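Small round pedestal table as a baking station?
Forum: Small Kitchens

Posted 21/11/2022

hemleybaker
So I finally gave up on my counter (it's 2 feet of usable space, I'm not kidding) and moved all my baking prep to the round table by the window. I LOVE it! Nested bowls on one side, dry stuff in an open wooden box, and I can sit down to measure. Anybody else doing this? What do you keep in your box?

Kyei_494
Yes!! Round is so good for this, you just turn in your chair and everything is right there. My box has oats, a jar of sugar and the vanilla. When I'm done I lift the whole thing back onto the shelf.

trosgate_tom
Going to disagree a little. A center pedestal is fine for coffee, but kneading on one drives me nuts. Mine rocked every time I leaned on the edge. Four legs or nothing for bread.

hemleybaker
Fair point, but I mostly make muffins and pancakes, so no leaning! Tom, did yours have a metal base? Mine hardly moves.

trosgate_tom
Thin wood feet. OK, metal would help. I still wouldn't knead on it.

Indira Raju
I knead on mine twice a week and it's great, but I stand close and push down toward the middle. Felt pads under the feet fixed the last bit of wobble. Also, leave the measuring cup in with the bowls! I used to lose mine in a drawer every single time.

Kyei_494
Stealing the cup idea. And how do you all feel about an armchair at the table? Mine is so comfy, but my elbows hit the arms when I stir.

Indira Raju
Armchair for measuring, stand up for stirring. Best of both :)

hemleybaker
Same kind of setup over at my sister's place on Kodley, she's as hooked as I am!

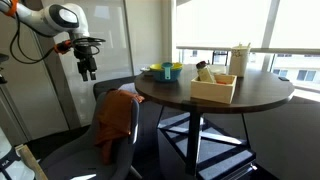

How do you keep flour from getting into the seam of a wooden box?
Line the bottom with a folded dish towel and shake it out over the sink after you bake.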